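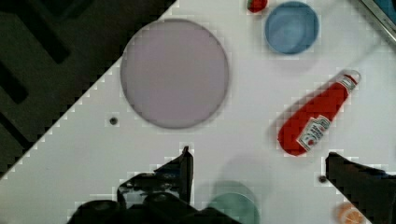 Florante Pangilinan has compared two grippers since March, the Kudo and the Hatau, both on the same arm and with the same controller. When I met him, he wanted to speak first about plates.

"A bottle is easy, you close and you lift," he told me. "With a flat plate the finger must go under the rim, and there is almost no space between the rim and the table." The Kudo has the thinner fingertips, and he prefers it for this work. The Hatau holds heavy things better – he would still choose it for a full bottle.

His colleague Ladan Asadi looks after the cameras. She has tried one above the table and one at the wrist. "From the wrist I see the last centimetres very well, but the fingers hide a part of the picture," she said. For now she keeps both.

They made 500 attempts with each gripper, and each attempt was allowed 12 seconds. I asked if this is enough to decide. "For bowls, yes," said Pangilinan. "For plates I would like to repeat everything with softer tips." The tips are ordered, and Asadi wants to change the wrist camera in the same week.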